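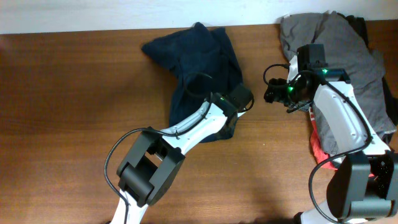 Cloth folding

Cloth folding is the everyday job of turning a crumpled bit of fabric into a flat, stackable one. I've written most of this entry for the Storkomar household wiki, so forgive my favourites (tea towels, mainly!).

Nearly everyone works on a table. I like a wooden one, big enough to spread the cloth right out, and I find the corners first, then smooth from the middle. After that it's halves, then halves again, or thirds if your drawer is shallow like mine.

Dark colours such as navy are trickier, as the creases and hems are harder to pick out – I turn a lamp on. Essam Ragab prefers rolling, and his method has its own entry. Ismail Slaoui added the bit on napkins, 8/23/22.

See also: Ironing; Linen cupboard; Tea towel.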